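Hornia Padded Folding Table Cover, Light Gray: Review After Six Months of Laundry

By Jamila Kanagaratnam
Wednesday, August 1, 2018

I bought the Hornia cover in February to go over the table where I fold laundry. The table is 60 inches long and has a hard top that clothes slide around on. I had been using a bath towel, which bunched up every time I pulled a shirt across it. The Hornia cost me 86 dollars at Hatstead, which is a lot for a table cover, and I put off buying it for most of the winter.

What you get

The box holds the cover, a foam pad that goes under it, and 11 plastic clips. The cover is a light gray woven fabric with an elastic hem. The pad is a separate piece, so you can take the fabric off and wash it alone. There is a printed instruction sheet with four drawings and no words. I did not need it except for the clips, which go on from underneath with the long side facing in.

Fitting it took me 23 minutes the first time, and most of that was getting the pad to sit square. If the pad is even a little crooked you will feel a ridge at one end. Start with a long side and work out to the corners. The second time, after a wash, it went on much faster.

Folding on it

The weave has enough grip that a shirt stays where you lay it. Sleeves stay folded in while you bring the bottom up. Slippery fabrics such as sports jerseys are where I noticed the biggest change from the bare table. Sweaters are fine too, though fuzzy ones leave lint behind, and the lint shows less than I expected on the gray.

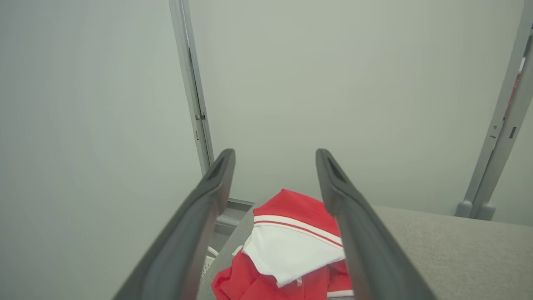

Flatness and padding

The pad is firm. I can stack folded towels at one end and the rest of the surface does not tilt or pucker. Anything with striped trim is easy to line up because the top stays level and you can square the stripe against the edge of the table.

It is not an ironing surface. The sheet has a crossed-out iron on it and I have taken that seriously. If you want to press collars you will still need a board. Hornia sells a heat-safe version in a smaller size, but I have not tried it.

The edges are the weak point. After the first month one corner began to lift when I leaned on it. I moved two clips closer together at that corner and it has held, but on a table at this price I would have liked a deeper hem. People with a thick tabletop should measure before ordering. Mine is just over an inch and the elastic is close to its limit.

Color and stains

Light gray was the only color in stock. The yarn is flecked with off-white, so it does not look like one solid block of color, and small marks get lost in it. I was nervous about putting red clothes on it while they were still damp. I have done it a few times with no transfer, but I would not leave a new red shirt sitting there overnight.
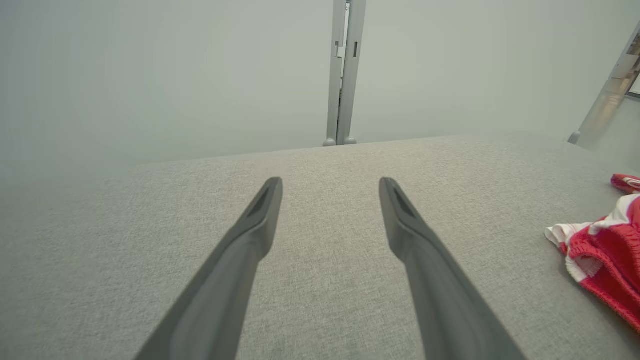 Photo: Jamila Kanagaratnam

I have washed the cover three times, cold, and hung it over the shower rod to dry. It came out the same size each time as far as I can tell. The pad cannot be machine washed. I wiped it once with a damp sponge after a bottle of stain remover leaked, and the spot dried without a mark.

Compared with the Plendard

My sister has the Plendard cover, so I have folded on both. The Plendard is cheaper and the fabric is smoother, closer to a bed sheet. Clothes move around more on it. Its pad is sewn in, so the whole thing goes in the washer, and it takes two days to dry. If you have small kids and expect to wash it every week, I would look at a second cover for either one. Hornia sells the fabric part by itself. Plendard does not.

I also looked at the Lo, which is a roll-out mat with no clips. It seemed fine for a small counter, but the longest one was too short for my table.

Good points
Clothes stay put while you fold
Fabric comes off for washing
Firm, level pad
Small marks do not show much

Bad points
Price
Shallow hem on thick tabletops
Not safe for ironing
Clips are stiff and hard on fingernails

I give it four out of five. I would buy it again for this table, and I have ordered one spare cover to use on wash days.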